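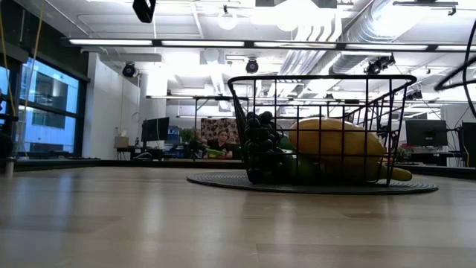
The first thing I asked was the question my sister told me to ask: when can I have one that puts the groceries away?

The engineer I had come to see laughed and pulled out a chair for me. She leads the tabletop group at Sevden, a small company that teaches pairs of robot arms to do the kind of jobs you'd hand to a ten-year-old. Unpack the fruit. Clear the table. Fold the towel, if you're feeling brave. She asked me to leave her name out of this ("my mother will send it to everyone"), and then talked for almost two hours, and I enjoyed every minute of it.

"Groceries is a wonderful problem," she said. "People think it's one job. You open a bag and things go where they live. But every item in that bag wants to be held differently. A lemon is easy, it's practically a ball. Grapes are awful. Where do you even hold grapes? You and I go for the stem without thinking. The arm has to learn that there is a stem."

Her group has spent most of the winter on one chore, which they call the Ruangrit task after the street where the company had its first office. Fruit and vegetables are spread on a table, there's a wire basket on a round mat, and the arms have to fill the basket or empty it, depending on what they've been asked. Then the table gets laid out another way and they go again. They have 3895 recorded tries of it so far.

I said that sounded like a lot of fruit salad.

"It's not many! It's nothing! A kid has picked up more things than that by the time she can walk." She told me the numbers for February with obvious pleasure, good and bad together. Of the last 307 tries at filling the basket, 134 went from start to finish with no person stepping in. In the others, somebody had to reach over and help at least once, often for something as small as a lime that rolled.

So, less than half. I must have made a face.

"In June we couldn't get two items in a row," she said. "I was so happy the first time it did three that I went and bought everyone lunch. And then it didn't do three again for a week."

I wanted to know what goes wrong, and this was where she really got going. The trouble is almost never strength, and it's seldom that the arm can't find the thing. It's the last inch. The two fingers close a little too far toward one end and a banana swings around like a compass needle. Or the item goes in beautifully, but it lands across the top of the others, and now the next one has nowhere to sit. Taking things out again is a different headache, and one she says she likes better, as the arm has to work down inside the basket with wire on all sides.
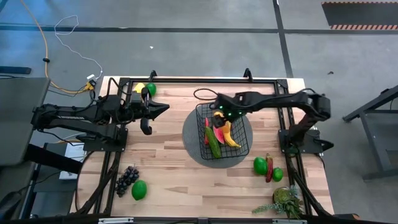 "Watch somebody's hand go into a bag of shopping some time," she said. "It nudges. It pushes the cucumber over, feels what's under it, backs off, tries again. We bump into things all day long and think nothing of it. For years everyone in robotics was teaching arms never to touch anything they weren't supposed to touch. Now we're teaching them that a bit of bumping is fine, and how much is a bit."

Two arms help, but not in the way I had guessed. I'd pictured a left and a right sharing the load, twice as fast. Most of the time one arm works and the other hangs back, out of the way, and the second one is there for what the first can't reach. She would love to see them hand things to each other more. They do it now and then. It's slow, and she described it as "two very polite people at a door."

Slow is a fair word for the whole business, and she doesn't mind it being said. A person can clear a small table of fruit in the time it takes one of her arms to settle on a grip. "Put that in your article. I don't want people thinking it's quick. But does it have to be? My dishwasher takes two hours and I love my dishwasher."

That got us to homes, and to my sister's kitchen. Her answer was careful. She thinks shops and stockrooms will see this sort of machine first. Sevden has had one pair of arms on trial with Heker, a grocery wholesaler that makes up mixed produce boxes, where the same twenty or so items come down the same bench all day and the light never changes. The arms there do the hardy stuff, potatoes and onions and lemons, and the packers do the berries and anything with leaves. She went over for the first two days and was delighted to find that the packers had opinions. One of them told her the arm was setting onions down too close to the edge of the box, where they'd be in the way of the lid. "He was right. We'd been looking at that for weeks and none of us had ever had to close the lid."

A home is harder. Your counter has mail on it. The bowl you used yesterday is in the sink. The cat is involved. And the arms themselves are still bolted to a frame around a table, so for now the chore has to come to them. Another firm, Ikden, is working on a rolling base that could carry a pair like hers from room to room, and the two companies talk often. She has seen it cross a rug. "A thin rug," she added.

I asked for a date anyway, because you have to. She wouldn't give me a year. What she gave me was an order: unloading a basket onto a counter, then wiping the counter, then loading a dishwasher with plates only, then glasses. Laundry is further down. Anything involving a fitted sheet she refused to discuss.

And what would she want it to do in her own place?

She took longer over that than over anything else. "Pick up the floor," she said finally. "Blocks, socks, crayons. Over 2000 pieces of one toy set, I know because it says so on the box. It wouldn't have to be fast, it could do it all night while we're asleep. If it got half of them, I'd cry."

My sister, when I told her all this, said half would be fine with her too, and could I ask about the dishwasher again.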